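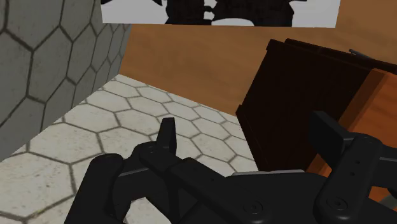

tilebug_briggs
Thread starter, Senior Member

Hex tile on the floor AND up the wall? I am so close to ordering for the back hall and I can't stop thinking about it. Pale hexagons on the floor, gray ones on the wall with dark grout lines, warm wood on the next wall over. I priced the Bodlow porcelain hex and I need 97 square feet with the overage. Talk me into it (or out of it, I guess)!

grout_and_about
Member

Do it!! We did gray hex with charcoal grout in our mudroom 2 years ago and I still grin every time I take my boots off. Get the mottled finish if they have it, it hides everything.

mapleridge
Senior Member

I'll be the grump. Hex on one surface is lovely, hex on two gets busy fast, especially in a hall. Pick the floor and paint the wall. You'd save a pile on cuts too, every edge piece is a cut.

tilebug_briggs
Thread starter, Senior Member

But the cuts are the fun part! I rented the Tundum wet saw last October and had a blast. What about going bigger on the wall and smaller on the floor?
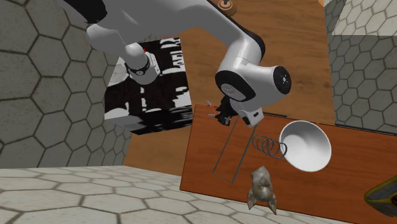

White with black trim, orange-brown wood with gray: I'm all about contrast lately.

grout_and_about
Member

Bigger on the wall, yes! Start your layout from the inside corner so full tiles land where people look.

mapleridge
Senior Member

Disagree on the corner. Start from the doorway, the corner is where the slivers should go. And dry lay 30 tiles before you mix anything.

saltbox_indisthorpe
New Member

Team doorway. Our whole job came in under $1,000 doing it that way, with half a box left over. Which grout are you using?

tilebug_briggs
Thread starter, Senior Member

Charcoal, unsanded on the wall. Okay, doorway it is, but I'm keeping the wall hex, sorry mapleridge! Ordering samples tonight.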